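Setting Up and Maintaining a Shared Supply Shelf

Guidance for office teams, second edition
Prepared by Kavitha Mudaliar, Workplace Services, Kandasamy
Last reviewed: 15 March 2025

Purpose

This page sets out the method used at Kandasamy for arranging a shared supply shelf and for dealing with the packaging that collects beside it. It applies to the open shelving on the ground floor and to the smaller units in the Flonby annexe. Teams with locked cupboards should follow the separate guidance issued with their keys.

Before you begin

Agree a time with the teams who draw from the shelf. Restocking takes longer when colleagues are also collecting items, and the floor in front of the unit needs to be clear for the whole session.

You will need:
A large plastic bin with a smooth rim
A soft cloth and a mild cleaning solution
Shelf labels and a marker
The current stock list, printed

Step 1. Clear the unit

Remove everything from one shelf at a time, starting with the uppermost. Stand the goods on a table or on a closed carton in the order in which they were taken down. Do not empty the whole unit at once.

Step 2. Clean the surfaces

Wipe each shelf from back to front and then wipe the upright panels. Painted units show marks readily, and the Kastelier finish should not be cleaned with abrasive pads. Dry the surface fully before replacing any goods. Labels will not hold on a damp edge.

Step 3. Place the bin

Position the bin within arm's reach of the shelf. It may be raised on a sturdy cardboard box so that the person working does not have to bend to the floor each time. Check that the box is firm and that its flaps are closed. Clear wrapping and film go into the bin as soon as they come off the goods. Flattened cartons are kept separate and taken to the recycling point at the end.

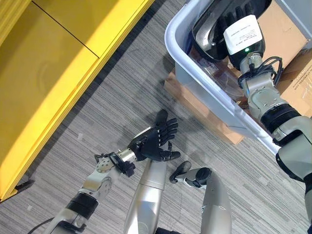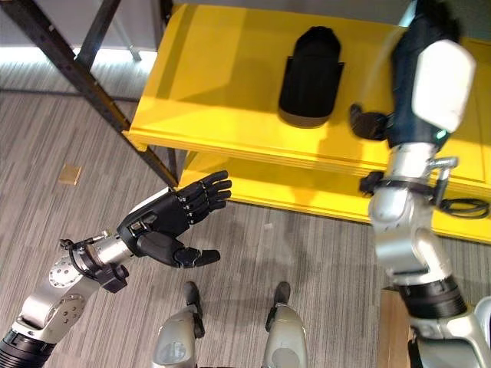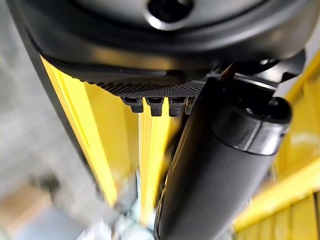
The yellow unit. The white bin on its cardboard box appears in the first picture.

Step 4. Return the stock

Heavy items, including paper and bottled cleaning products, belong on the lowest shelf. Items in daily use should be placed between waist and shoulder height. The upper shelf is reserved for light goods only, and nothing stored there may project beyond the front edge.

Older stock is moved to the front and new stock placed behind it. Envelopes are held in packs of 50. Opened packs should be used before another is started.

Step 5. Label the shelves

Fix each label at the left-hand end of the shelf it describes. Use the wording on the stock list so that orders placed through Wunow can be matched without further enquiry. Labels written by hand are acceptable until printed ones arrive.

Step 6. Finish the floor

Small scraps of paper and tape are easily missed on patterned carpet. Walk the area once after the cartons have been removed, pick up what remains by hand, and then vacuum up to the foot of the unit.

Routine checks

The shelf should be checked every month and cleared in full each May. Shortages are to be entered on the stock list by the person who notices them. Damaged panels or loose shelves must be reported to Nayeli Villca at the Flonby annexe, and the affected shelf should be left empty until it has been inspected.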